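Seit Januar kommissioniert bei uns auch ein Roboter

Ich arbeite seit 8 Jahren im Lager von Clererum, davon die meiste Zeit in der Kommissionierung. Wir verschicken Haushaltswaren und seit einer Weile auch Lebensmittel in kleinen Mengen. Im Januar hat die Firma mit Skoltari angefangen. So heißt das Projekt, bei dem humanoide Roboter Artikel aus Regalfächern nehmen und in Körbe legen sollen. Ein paar Leute haben mich gefragt, wie das im Alltag läuft, deshalb schreibe ich es einmal auf.

Zuerst die Zahlen, nach denen alle fragen. In unserer Halle sind wir 57 Beschäftigte. Entlassen wurde bisher keiner. Zwei befristete Verträge sind im Frühjahr ausgelaufen und wurden nicht verlängert. Die Leitung sagt, das habe mit dem Projekt nichts zu tun. Der Betriebsrat hat nachgefragt und dieselbe Antwort bekommen.

Was sich geändert hat, ist die Arbeit selbst. Früher bekam ich eine Liste auf den Scanner und lief los. Heute verbringe ich einen Teil der Schicht damit, dem Roboter Aufgaben vorzugeben und zu notieren, wo er hängen bleibt. Dafür gibt es eine Software namens Floltiter. Die Schulung dauerte zwei Tage, das war knapp. Die Oberfläche war anfangs nur auf Englisch, was für einige Kollegen ein echtes Problem war. Inzwischen gibt es eine deutsche Fassung, in der ungefähr die Hälfte der Fehlermeldungen übersetzt ist. 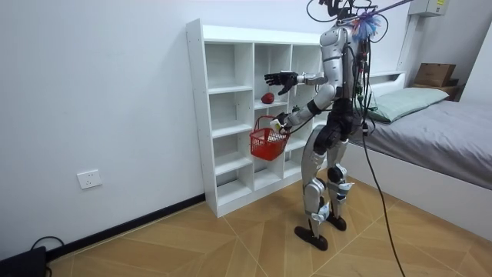
Am meisten Zeit kostet das Einräumen. Wir Menschen greifen in ein Fach und merken beim Zufassen, ob etwas verrutscht ist. Beim Roboter muss vorher ziemlich genau feststehen, was wo liegt. Also räumen wir anders ein als früher, mit mehr Abstand und nur einer Sorte pro Fach. In der Nachtschicht hat man das am Anfang nicht mitgemacht, und morgens gab es Streit. Jetzt hängt ein Plan aus, und es geht besser.

Anderson Barros, mein Schichtleiter, hat durchgesetzt, dass die Zeit für den Roboter nicht auf unsere Stückzahl angerechnet wird. Das klingt nach einer Kleinigkeit. In den ersten Wochen lief die Zählung aber einfach weiter, und wer eine Stunde lang Fehler notierte, stand in der Auswertung als langsam da. Ich hatte deswegen ein Gespräch, das ich mir gern gespart hätte.

Körperlich ist es leichter geworden. Ich laufe weniger und bücke mich seltener, mein Knie dankt es mir. Dafür bin ich abends anders müde. Zuschauen und aufpassen strengt an, vor allem wenn lange nichts passiert. Frau Kazlauskienė aus der Frühschicht geht es umgekehrt, sie möchte gar nicht mehr zurück an den Scanner. Sie hat sich für den Aufbaukurs gemeldet und bekommt danach eine Lohngruppe mehr. Ob es diese Stufe für alle geben wird, die am Projekt arbeiten, ist noch offen.

Ob sich das Ganze rechnet, kann ich nicht beurteilen. Als Ziel standen auf der Betriebsversammlung 2.000 Griffe pro Schicht auf der Folie. Davon sind wir weit weg, und ich kenne auch niemanden in der Halle, der damit in diesem Jahr rechnet. Bei den schweren Kartons und bei allem, was aus Glas ist, bleibt es vorerst bei uns.

Im Herbst soll eine Betriebsvereinbarung kommen, in der die Schulungen und die Auswertung der Daten geregelt werden. Mir ist vor allem der zweite Punkt wichtig. Wenn der Entwurf aushängt, schreibe ich wieder etwas dazu.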